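Pear crumble topping goes soft by day 2

zsfak
Filling is 2 lb of Bosc pears, cornstarch, lemon. Topping is flour, oats, brown sugar, cold butter. Crisp out of the oven, paste the next morning. Covered with foil, in the fridge. Flour or butter ratio?

turby_221
Neither. The foil traps steam. Cool it fully on a rack, then leave it uncovered overnight.

n.kahsay
Disagree. Uncovered, the topping picks up fridge smells and the pears still leak from underneath. Cook the filling down for a few minutes first and drain it. I bake the topping separately on a sheet pan at 325 and add it at serving.
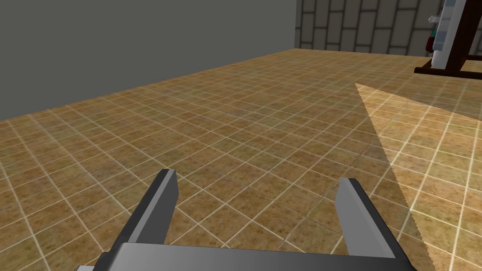
Re: Pear crumble topping goes soft by day 2

turby_221
Separate baking gives you granola on stewed fruit. The underside of the topping is supposed to take up some juice.

zsfak
Some, yes. Mine takes up all of it. Is 3 tablespoons of cornstarch low for that weight?

n.kahsay
It's plenty. Check that the center bubbles before you pull it. If only the edges bubble, the starch in the middle hasn't set.

desta_m
Melted butter instead of cold. Clumps are denser and hold up longer. Reheat at 350, no cover, never the microwave.

turby_221
Melted is fine. Still skip the foil.

zsfak
Center was not bubbling. Will rerun with melted butter, same pears, and a longer bake. Foil stays off until it's cool.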